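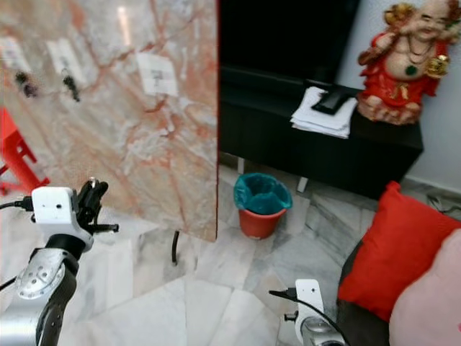 Left arm by the marble-pattern panel, TV cabinet behind.

From: Joanne Heywood
To: home-arms list
Date: May 4, 2023
Subject: Re: gripper meeting point drifts

Shota Ichikawa wrote:
> Before you reprint anything, can you tell us whether the offset is
> the same at every height? On my Grolel pair it was a loose wrist
> bolt and I wasted most of February on the software. Also, which
> camera are you trusting, head or wrist?

Head camera for the target, wrist camera for the last bit. I checked the bolts on both wrists and they were tight. The offset is not the same at every height. It is small up high and gets worse as the arms come down toward the floor, so I now suspect the tilt of the head camera and not the arms.

I'm running this in the living room on a marble tile floor. The grout lines are handy for squaring up the base, but the polish throws glare back at the wrist cameras. Exposure is fixed at 200 for now. Auto was worse.

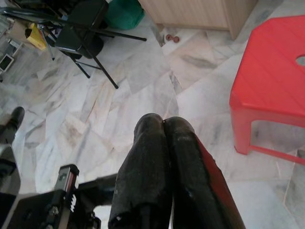 Wrist camera, fingers together. Stool at right.

Finger wear: the black surface is scuffed on both fingers and there are pale specks on the left one. I have more than 3150 close cycles on this set. They still close to a thin seam, so I'm leaving them alone until the calibration is sorted out. The spares from Zurkeo are 18 dollars a pair if anyone else needs them.

For the meeting test I use a low red plastic stool as the middle mark. Both arms get the same point above the seat and come in slowly. I stop the run by hand if the wrist brackets get close.
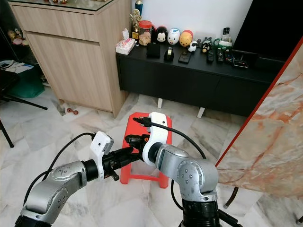
Both grippers over the stool, head camera.

The cable on the right arm needs a better route. It makes a wide loop down past the outside of the arm, and I don't like it near the elbow. The left one runs closer in. Has anyone used the Lazarević clips on a silver shell like this, or do they need the flat mount?

Log 218 has the joint angles for the full set of heights. I'll post it tonight.

Joanne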